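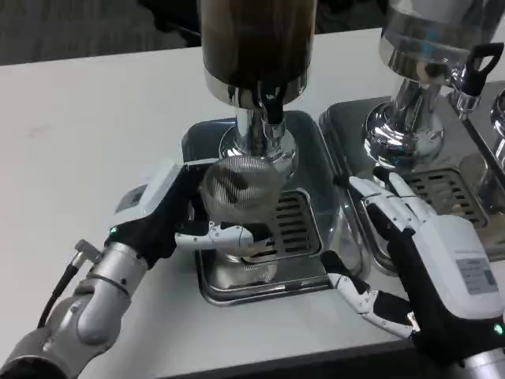 Gakix releases planning software for two-handed robots in cafés and kitchens

WUKVILLE, 21 December 2023 – Gakix has released Homness, a software package that plans and controls the movements of two-armed robots working with ordinary catering equipment. The first release covers coffee grinding and related jobs, and is available now to robot builders and to companies that fit out commercial kitchens.

Homness takes over at the point where a robot has to use both hands on the same object. Holding a glass cup under a grinder spout is a typical case. The cup has to stay level over the drip tray, the sieve basket inside it has to stay seated, and the fingers have to keep clear of the spout. If one hand shifts, the other has to shift with it.

Most planning tools work out a path for each arm and then check the two paths against each other. Homness plans for the object first. The user states where the cup should be and how far it may tilt, and the software works out the positions of both hands from that. During the movement it updates both arms from a single clock, 400 times a second.

The package has four parts:

Planner. Produces joint movements for both arms and all fingers. A plan can be viewed and stepped through on screen before it is sent to the robot.

Grip library. Holds 126 grips for cups, jugs, handles, lids and trays. Grips can be edited and saved under a new name. Each entry lists the finger positions, the force limit and the range of object sizes it suits.

Shiny and clear objects module. Chrome and glass are hard for depth cameras, which tend to return gaps or false points on reflective and see-through surfaces. The module fits known shapes to the edges in the colour image and fills in the missing depth from the fit. Shapes can be imported from a CAD file or built from a short set of views.

Task editor. A desktop program for putting steps in order, such as pick up, hold, wait and hand over. Steps can be written in Python or laid out as blocks. Each step has its own stop conditions and its own fallback.

Development of the coffee tasks was carried out at the Gakix workshop in Wukville, on a plain white bench with two chrome grinders standing side by side. The placing was deliberate. With a second machine so close, the planner has less room for the right arm, and reflections from one grinder show up in the other.

Gakix ran 3000 planning requests on this layout between August and the release date. The planner returned a usable plan for all but 217 of them. Most of the failures came from start positions in which the right forearm was already too near the second grinder. The full set of requests, including the failed ones, is supplied with the software so that customers can run it on their own computers and compare.

The company said the aim was to cut the time spent adjusting positions by hand.

"A robot that can hold a cup in one spot is not much use if somebody has to teach it again when the grinder is moved along the counter," Gakix said in a statement. "In Homness you move the grinder in the model, or let the camera find it, and ask for a new plan. The task itself stays the same."

Homness runs on Linux. It works with arms of six or seven joints and with jointed hands that report finger position. Support for simple two-finger grippers is included, although parts of the grip library will not apply to them. Drivers are supplied as source code, and customers may write their own.

The release does not cover hot liquids. Steam wands and pouring from kettles are planned for a later version, once force limits for those tasks have been tested. The software should not be used as a safety system, and sites where people work within reach of the arms still need their own guarding and risk assessment.

Training and installation are handled by Nnaji, which also provides telephone support during working hours. Existing users of the Gakix motion tools can move their robot models across with a converter included in the package. Older task files open in the new editor but need their stop conditions entered again.

Homness is licensed per robot, with a separate licence for teaching and research. A trial version with the planner and a reduced grip library can be requested from the Gakix sales office in Wukville.

About Gakix

Gakix writes motion planning and control software for robot arms and hands. The company is based in Wukville.

ENDS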